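Cakau 共享工位 桌面与插座 常见问题

最后更新:2024年7月6日

新来的先看这页,看完还有不清楚的再问前台。写得急,有错别字见谅。

桌子是固定的吗?
不固定。先到先坐,Casent 厅靠窗那排除外,那排是月租。月租桌上有名牌,别坐。

桌面能放什么?
电脑、本子、杯子(带盖)。吃的请去 Baxter 间,汤汤水水的尤其。香薰、蜡烛不行。小风扇可以,声音别太大。

走的时候要收到什么程度?
桌面清空,只留排插。自己的线自己带走,垃圾带走,椅子推进去。晚上过夜的东西一律收进失物箱,保留7天,过期就处理了,不另外通知。

白桌子上的印子擦不掉怎么办?
先用微湿的布,打圈擦,不要用钢丝球,不要用酒精反复搓,亚光面搓久了会发亮,更难看。茶渍咖啡渍放久了就会留一块浅褐色,擦两遍还在就算了,跟前台说一声桌号,我们月底统一处理。旧印子不会算到你头上,坐下前拍张照也行,随你。

擦桌子之前排插要不要拿开?
要。先关开关,再拔头,再挪。布一定拧干,不能滴水。喷壶不要对着桌面直接喷,喷在布上。等桌面干透再放回去。

排插应该放哪里?
放桌子靠里的一角,斜一点没关系,别横在中间。前面留出来放电脑和手肘。线从桌子后面走,不要从前面垂下来,上个月有人绊过。
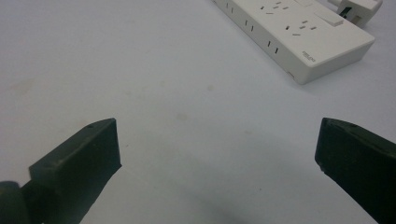

排插上的开关管什么?
翘板开关,按下去整条断电。走之前请关掉。插着不亮先看开关,十次有八次是这个问题,真的。还不行就换个孔试试,再不行找前台。

国外插头能用吗?
排插是多国标准的孔,常见的一般能直接插。插不进去不要硬怼,前台有转换头可以借,押金100元,还了就退。松松垮垮的也别用,接触不好会发热。

可以自己带排插吗?
可以带,但不能插在我们的排插上。串联不行,说过很多次了。要用请直接插墙上的插座,用完收走。

能插多大功率的东西?
充电器、显示器、台灯都没事。电热水壶、暖风机、电饭煲、卷发棒,不行。Dénes Pálfi(管水电的)按整排线路算过,同一排加起来不要超过4000瓦,所以大功率的一律不让上桌。热水去茶水间打。

一张桌子能用几个排插?
一个。不够用跟隔壁商量。开会临时要多的,Plenon 会议室柜子里有3个备用,用完放回原处,线绕好,别打死结。

水洒到排插上了?
别碰排插。湿手更别碰。先叫前台断这一排的电,人离远一点。断电之后再擦桌子,那个排插不再使用,直接交给前台,不要自己晾干了接着插。键盘手机进水我们帮不上忙,抱歉。

闻到焦味或者插孔发黑呢?
同上,断电,叫人。不要拔了插到另外一个孔接着用。孔边有裂、外壳松了也一样,马上报。

桌上能贴东西吗?
便利贴可以,走的时候撕掉。双面胶、理线扣之类带胶的不要贴,撕下来带一层漆皮的那种我们赔不起,你也不想赔。夹式台灯请垫块布在夹。

台面划伤、烫伤要赔吗?
看情况。小划痕不用。杯底烫出白圈的、美工刀划穿的,要按实际维修费来。裁东西请用切割垫,前台有,免费借。

桌子晃怎么办?
桌脚有调节脚,拧一下就行,顺时针逆时针都试试。不要垫纸,打扫的时候一吸就没了。

可以把桌子拼起来吗?
可以拼两张,提前跟前台说。拼之前先把排插都拔掉再推,别拖着线走。用完推回地上的标记。

报修找谁?
桌椅找 Ngaio Tapsell,插座和灯找 Dénes。人不在就写在前台的本子上,写清楚桌号、什么问题、你的联系方式。只写“坏了”两个字的,我们真的不知道是哪里坏了。

一般多久修好?
插座当天停用,换新的看库存,通常第二天。桌面的慢一点,攒一批一起弄。今年一月换过一批排插,还是旧款的请顺手告诉我们桌号。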